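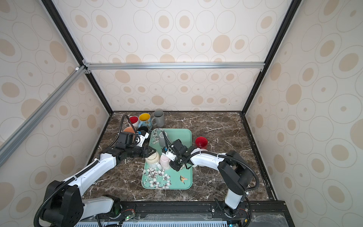

Slide 2: The office cup shelf, and why people fight over it

Good afternoon, everybody, and thank you for coming back after lunch (I know how warm this room gets in July). Give people a moment to find their seats. Thank Rhea Lacson for the introduction, and mention that she was the one who talked me into this talk in the first place, over a very long train ride to Grisbridge.

Start with the story from Tunitz. We had 40 people on one floor and a kitchen the size of a closet, and the angriest email I ever got as an office manager was over a mug. Read the email out loud, slowly. Wait for the laugh, then tell them that the man who wrote it had just been moved to a desk by the elevator, and the mug was the last thing on that floor he felt was his.

Slide 3: What we asked

Over one spring I talked with 77 office workers at Trandier and Orellana. I asked them where they go when they need five minutes away from the screen. Almost all of them said the kitchen, even the ones who don't drink coffee! Pause here. Ask for a show of hands: who has had a real conversation by the sink this week?

Slide 4: Small changes we tried

Go easy on this one, it ran long in rehearsal. Tell them about moving the kettle away from the door so people could stand and chat without blocking traffic. Then the open shelf, with a labeled spot for anyone who wanted one. Naveed Lashari will remember the great label maker shortage, so look over at him if he's in the room.

Mention cost. The whole thing came to 2,000 dollars, and most of that was the shelf.

Slide 5: Questions

If Viera Paulík asks about dishwashers, and she will, say that I'm still in favor of them but would put the rules for emptying them on the door, in big letters. Handouts are on the back table. I printed 100, so please take one for a coworker.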